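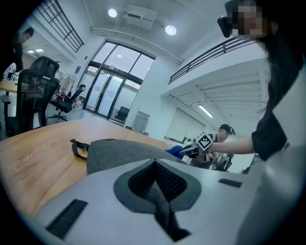
Bag work with the Damby hand-held grippers and a gripper-mounted marker.

Damby Hand-Held Gripper Pair

By Virgilio Gatchalian
June

Print this page | E-mail this page

The Damby is a pair of hand-held grippers for recording manipulation examples without a robot arm. The operator holds one in each hand and does the task directly. Position, finger opening and video are stored for both hands on a shared clock, and the result can be used to train a policy for any two-arm cell with matching fingers.

Brustemora builds the grippers and supplies the recording software. Mastar is the name of the software. It is included with every pair and does not need a yearly license.

What it is used for

Most customers buy the Damby for tasks that are slow to record by driving an arm remotely. Soft goods are the main one. Putting a cloth into a bag, taking it out again, holding an opening with one hand while the other goes in: a person can do these at close to normal speed with the grippers on. The same work through a remote arm takes much longer per example, and operators tire of it quickly.

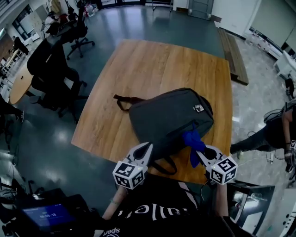
Backpacks are a good starting task. The fabric folds a little differently every time, the straps get in the way, and both hands have to work together. We suggest 500 accepted examples before the first training run on a task of this kind. Change the bag's position on the table between examples, and use more than one bag if you have them. Turn the bag so the opening faces different ways. A policy trained with the bag always square to the operator will have trouble when it is not.

Keep each example short. One pack or one unpack is enough. If the operator drops the cloth and picks it up again in the same motion, keep the example. If they stop to think or talk, mark it rejected and go again. Rejected examples stay on disk until you clear them, so nothing is lost if a reviewer disagrees later.

Markers and tracking

Each gripper carries a printed marker mount. Keep the printed faces clean and flat. A scratched face can usually be read, but a bent one gives a bad angle, and the error shows up at the fingertips where it matters most. Replacement faces come in sets of 4 and snap on. Run the alignment check again after changing any of them.

More than one operator can record in the same room. Give each pair its own marker set in Mastar before starting. Two pairs with the same set will be confused whenever both come into view of one camera.

Setting up a station

You need a table the operator can reach across, even light, and a computer within cable range. Leave floor space on both sides so the operator can move. Thitima Kaewmanee, who runs our operator training, recommends a break every 11 examples for new operators and a look through the recordings before going on. Wrist angle is the thing to check. People tend to bend the wrist in ways an arm cannot follow, and the software flags this only after the example is saved.

The usual sequence is:

Start Mastar and choose the task.
Close and open both grippers fully.
Hold both at the start point until the tone.
Do the task.
Return to the start point and squeeze twice to save.

What is in the case

2 grippers, left and right
Marker faces, fitted, with one spare set
Cables and power supply
Alignment plate
Mastar install drive and printed guide

Soft finger pads are sold separately. The Dizon pad is the one we stock for fabric. It grips thin cloth better than the standard pad and wears faster.

Ordering and support

Orders placed before noon on Friday are packed the same day. Repairs go back to Brustemora in the original case. Please include the gripper number, which is on the inside of the handle, and one saved example that shows the fault if you have it.

Filed under: Data Collection Equipment, Hand-Held Grippers, Soft Goods

Print this page | E-mail this page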